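Home Issues Articles For Authors About
Search this journal Advanced search Go
August – Vilgot Bråten

4. Shared laundries and the household water diary

Readers who have followed us this far will know that the Proststead survey began as a study of garden watering, and that laundry crept in by the side door. 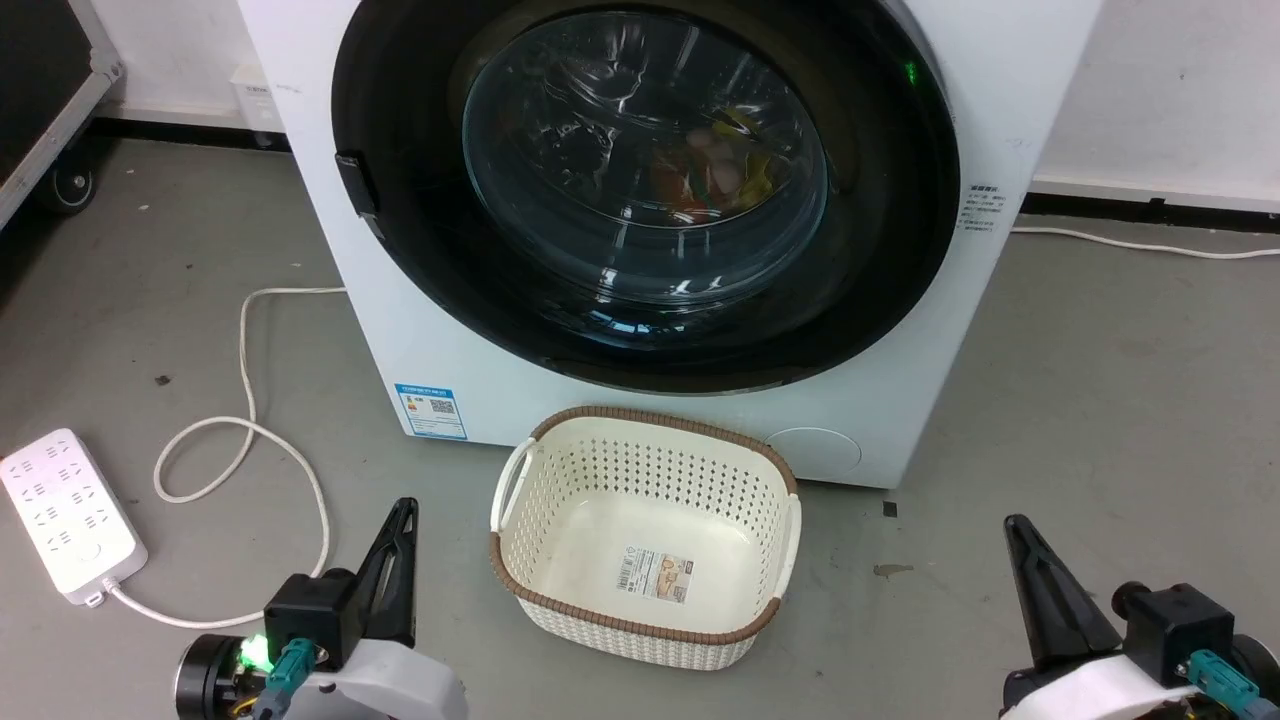

Figure 4. Front-loading washing machine with coloured laundry in the drum.

We had asked 61 households in Vomcombe to keep a water diary through the dry months, and a good many of them wrote far more about washing than about their lawns. One retired couple filled the margins with notes on towels, and we are grateful to them still, for it was those margins that set us reading the diaries over again with fresh eyes.

Of the 61 households, 28 shared a laundry with at least one neighbour. These homes tended to save up their coloured clothes and run fuller loads, and several mentioned a favourite time – early morning, mostly, before the kettle went on. Over the whole diary period the households recorded nearly 4000 loads, of which 980 came from the shared laundries.

We would be cautious about reading too much into this. A diary is kept by a person with other things to do, and an entry made at the kitchen table that evening may well forget a load of socks. Section 5 takes up the matter of the missing entries, and sets the diaries beside the meter readings from the Nordin Street flats.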